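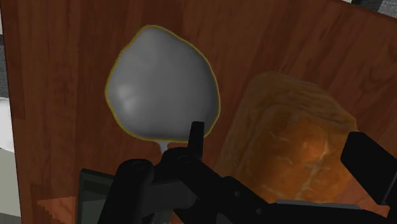
Does Bread Really Keep Longer in a Stoneware Crock?
Student project report, Food and Households module, Saltstead College

Why I picked this

My grandmother swears by her bread crock, and so does every second page on the internet. The Nowicki crock sold in the kitchen shop in Jalley comes with a leaflet saying bread stays fresh "days longer". Longer than what? The leaflet doesn't say. I wanted to see whether the claim holds up in an ordinary kitchen.

What I did

I bought plain white loaves from the same bakery, all baked on the same morning, and stored them four ways: in the crock, in a paper bag, in a plastic bag, and in the fridge in a plastic bag. Each loaf was checked at 7 a.m. and 7 p.m. for mold and weighed on a Zorum kitchen scale. I ran the whole thing 2 times, once in January and once in April, because my kitchen is much damper in spring.

I also asked people in Saltstead to taste slices without knowing how they had been stored. I got 28 people. They scored each slice for softness and for taste.

What I found

The paper bag lost the most weight in both runs and the bread was hard first. No surprise there. The plastic bag kept bread soft the longest but was also the first to grow mold, and in April the mold came noticeably sooner. The fridge loaf never molded while I was watching, but tasters called it dry and crumbly even though it had lost hardly any weight. That fits what my textbook says about starch firming up faster in the cold.

The crock came out in the middle on everything. It beat paper on softness and beat plastic on mold. Whether that is worth the price is another question. A clean cotton towel inside a lidded pot might do the same job, and I wish I had tested that instead of the fridge, which most people already know about.

What I don't trust

Two runs is very few. My scale jumps by a couple of grams if you lean on the counter. The tasters were mostly friends, and one group ate right before lunch, when anything tastes good - their scores were higher across the board. I nearly left them out, then decided that would be cheating.

I also came across a survey on a cooking forum with 1,880 replies, where 90 percent said their crock "works". I haven't used it as evidence. People who have paid for a crock want it to work, and the survey never asked what they had used before.

Next time

More runs, a better scale, and sourdough as well as white. I would also measure the humidity in the kitchen, which I only guessed at from the state of the windows.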